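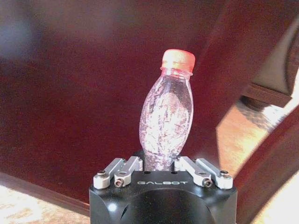

Search this site Enter keywords Go

Gripper loses hold on water bottles after some cycles

May, 9:40 am, by Fotis Vasilakis

Hello all. We have a parallel gripper on our test cell in Lilwood. It takes plastic bottles by the base and carries them to a tray. In the morning it holds well, but later the bottle starts to lean and sometimes it turns in the fingers. I already increased the force one step and the plastic only bends more. Should I change the pads or the linkage screws? The pads have about 1,000 cycles.

Florin Bratu
Put the force back first. A thin bottle becomes soft at the base when you press it too much, and then it leans. After this, clean the pads with alcohol and let them dry 5 minutes. With power off, move each finger by hand. If one side has play, check the hex screws at the linkage ends, tighten them in small steps, left and right the same. Then teach the closed position again. We had this problem at Margaritis and it was dirt on one pad plus one screw a little open.

zondent_4
just buy new pads

Tonov
I agree with Florin about the force. Please check also the grip height, ours was 9 mm too low after a crash.

Contact us | Copyright Zondent Help | Back to top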